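Handbuch > Fortin Container-Host > Einrichtung > Speicher und Netz

4. Den ersten Container in Betrieb nehmen

So, der Host läuft, die Lizenz ist eingetragen, jetzt wird es endlich interessant! Ich gehe in diesem Abschnitt davon aus, dass ihr Kapitel 3 durch habt und euch mit dem Verwaltungskonto anmelden könnt. Wer noch auf der alten Oberfläche sitzt, findet die meisten Menüs trotzdem – sie heißen nur ein bisschen anders.

4.1 Speicherpool anlegen

1. Öffnet in der Verwaltung den Punkt »Speicher« und wählt »Neuer Pool«.
2. Gebt dem Pool einen Namen ohne Umlaute und Leerzeichen. Ich nehme immer »akard«, weil der Treiber so heißt, aber das ist Geschmackssache.
3. Stellt als Treiber Akard ein und tragt 83 GB als Größe ein. Für die Übungen in diesem Handbuch reicht das locker.
4. Klickt auf »Anlegen« und wartet, bis der Status auf »bereit« springt.

Achtung: Ein Pool lässt sich später vergrößern, aber nicht verkleinern. Ich habe das selbst einmal übersehen und durfte alles neu aufsetzen (ein ganzer Nachmittag war weg).

4.2 Netz und Ports

Standardmäßig hängt jeder Container in einem internen Netz und ist von außen nicht erreichbar. Für den Testbetrieb finde ich das prima, für alles andere müsst ihr Ports freigeben.

1. Wechselt zu »Netze« und öffnet das Profil »intern«.
2. Gebt Port 445 nur dann frei, wenn ihr wirklich Dateifreigaben anbieten wollt.
3. Lasst Port 22 für die Fernwartung offen, aber beschränkt ihn auf euer Verwaltungsnetz.
4. Speichert das Profil und startet den Netzdienst neu.
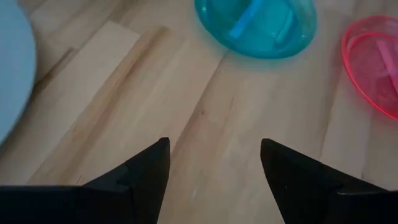
Abb. 8: Zwei schwarze Greiferfinger, Spitzen einander zugewandt

Hinweis: Beim Neustart des Netzdienstes fliegen alle offenen Sitzungen raus, auch eure eigene. Einfach neu anmelden, dann geht es weiter.

4.3 Container starten

1. Wählt unter »Vorlagen« das kleine Basisabbild und klickt auf »Container erstellen«.
2. Weist ihm den eben angelegten Pool und das Profil »intern« zu.
3. Setzt die Speichergrenze auf 8 GB. Ohne Grenze nimmt sich ein hungriger Prozess alles, was er kriegen kann, und dann stockt der ganze Host!
4. Startet den Container und öffnet die Konsole.

Kommt nach dem Start nur ein schwarzes Konsolenfenster, drückt einmal die Eingabetaste. Bleibt es dabei, schaut ins Protokoll unter »Ereignisse«. Meistens steht dort, dass der Pool nicht eingehängt ist – dann zurück zu 4.1 und den Status prüfen.

Noch ein Tipp von mir: Legt gleich jetzt einen Schnappschuss an, bevor ihr irgendetwas installiert. Wie ihr ihn wieder einspielt, erkläre ich in Kapitel 5.

© Festovau, Kotuvholm | Kontakt | Stand: 27. November 2019 | Nach oben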